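About Korngate Audiology and Balance

Korngate Audiology and Balance is an independent clinic providing diagnostic hearing assessment, hearing device fitting, vestibular assessment and tinnitus management for adults and for children aged five and over. The practice is owned by its clinicians. It holds no sales agreement with any hearing aid manufacturer and does not pay commission on devices.

The clinic was established by Nithin Ramasamy, principal audiologist, after a period in hospital outpatient work. It opened with one sound booth and a part-time receptionist. There are now two booths, a vestibular room, a small repair bench and a technical room at the rear of the building. The original booth is still used, mostly for paediatric appointments, as its window is wider and a parent can sit in view.

In the last reporting year the clinic completed 3,604 appointments. Of these, 114 were full vestibular assessments, and the remainder were hearing assessments, fittings, reviews and repairs. Wax removal is recorded separately.

What we do

Diagnostic hearing assessment
A standard adult assessment includes case history, otoscopy, tympanometry, acoustic reflexes, pure tone audiometry by air and bone conduction, and speech testing in quiet. Speech-in-noise testing is added where the client reports difficulty in groups, or where the audiogram does not account for the complaint. Allow 75 minutes. Results are explained at the end of the appointment and a written report is sent to the referring GP or specialist within five working days. A copy goes to the client at the same time.

Hearing device fitting
Devices are fitted to a prescriptive target and verified with real ear measurement at the first fitting. We repeat the measurement at review if the settings have been changed by more than a small amount or if the dome or mould has been replaced. Clients may trial a device before purchase. Where a trial is unsuccessful the device is returned and the fitting fee is charged only for the time used.

Devices bought elsewhere are accepted for adjustment, provided that the programming software is available to independent clinics. Some retail models are locked to the chain that sold them. Reception can check this by telephone if you have the model name, which is usually printed on the body of the device or inside the battery door.

Vestibular assessment
Referral from a GP, neurologist or ear, nose and throat specialist is required. The test battery normally includes video head impulse testing, positional testing, oculomotor testing and, where indicated, caloric irrigation. The appointment takes up to two hours. Clients should not drive home after caloric testing and should arrange a lift beforehand. Certain medicines affect the results. An instruction sheet is posted with the booking letter, and no prescribed medicine should be stopped without the agreement of the prescriber.

Benign paroxysmal positional vertigo, when identified, is usually treated in the same appointment with a repositioning manoeuvre.

Tinnitus management
Management begins with a hearing assessment, if one has not been done in the past six months, followed by a one-hour consultation. Sound therapy is offered where appropriate. The clinic does not sell supplements or ear drops for tinnitus.

Occupational hearing tests
Baseline and periodic audiometry is available for employers. Workers should be free of significant noise exposure for 16 hours before a baseline test. For groups of more than 36 workers we schedule testing over several mornings, starting at 7 am. Results are issued to the employer in the form required by the relevant regulator, and each worker receives an individual copy.

How we work

Every client is assigned one audiologist, who remains responsible for the file. If that audiologist is on leave, urgent matters are handled by whoever is rostered and noted in the file for follow-up. Routine reviews are held over.

Clinical files are audited in January. The audit samples 200 files and examines whether otoscopy was recorded, whether masking was applied where the rules called for it, whether real ear data were saved, and whether the report was issued on time. Staff receive the findings at the following clinical meeting. The most frequent error in the last audit was an unsaved real ear trace, and the fitting template now requires the file to be attached before it can be closed.

Audiometers and tympanometers are calibrated annually by an external laboratory, Kulkarni. Daily listening checks are done before the first appointment and initialled on the sheet kept at each booth. Background noise in both booths is measured after any building work and otherwise once a year. Booth 2 was re-sealed after the door gasket failed, and measured within limits on re-test.

Our people

Nithin Ramasamy, principal audiologist, sees adult diagnostic and vestibular clients and supervises placement students. His clinical interest is in asymmetric hearing loss and the point at which it should be referred for imaging. He writes most of the clinic's information sheets, including the one on ear moulds and the rather longer one on batteries.

The clinical staff also include two audiologists, one of whom takes the paediatric list, and an audiometrist working mainly in occupational testing. Reception is staffed from 8:30 am until 5 pm. Students from accredited audiology programs attend on placement for part of the year. A student will be present in your appointment only with your consent, which can be withdrawn at any time, including partway through.

Facilities

The clinic is on the ground floor with step-free entry from the car park. Two accessible parking spaces are beside the ramp. The waiting room and both consulting rooms have a hearing loop; switch your device to the telecoil program, or ask at the desk for a loop receiver. Written communication is available at the counter, and Auslan interpreters can be booked with a week's notice.

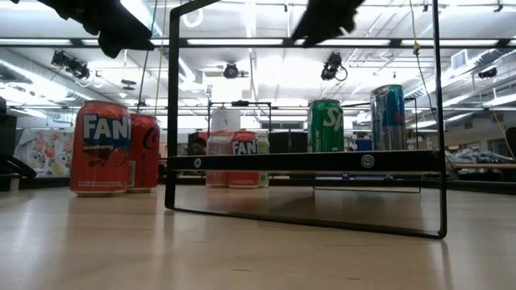 Black metal frame with bolted crossbar, on a light wooden tabletop.

Minor repairs are done on site. Tubing, domes, wax filters and receiver wires for the common models are held in stock. Repairs left at reception before 10 am are normally ready the same afternoon. Faults in the circuit or microphone are sent to the manufacturer, and a loan device is provided where we have one of suitable power. Custom moulds are made by Plitanitz from impressions taken at the clinic, with a turnaround of about ten working days. Remakes within the first three months are free of charge.

Outreach

A visiting service runs monthly at the Skodum community health centre. It offers hearing assessments, fittings and reviews. There is no sound booth at Skodum, so testing is done in a quiet room with insert earphones, and clients whose thresholds cannot be measured reliably under those conditions are rebooked at the main clinic. Vestibular testing is not available at the visiting service.

Fees and referrals

Fees are quoted in writing before any device is ordered. The quote lists the device, the fitting service and the follow-up period as separate items. A referral is not needed for a hearing assessment, although one may be required in order to claim a rebate. Eligible pensioners and veterans should bring their card and voucher details to the first appointment.

Referring practitioners may send letters by secure messaging or fax. Please include any previous audiogram. Sudden hearing loss should be telephoned through and not sent as a letter; we keep a short appointment free at 11:30 am each working day for this purpose, released to general bookings if it has not been taken by 10:45 am.

Complaints and feedback may be addressed to the principal audiologist in writing or by telephone, and are acknowledged within two working days.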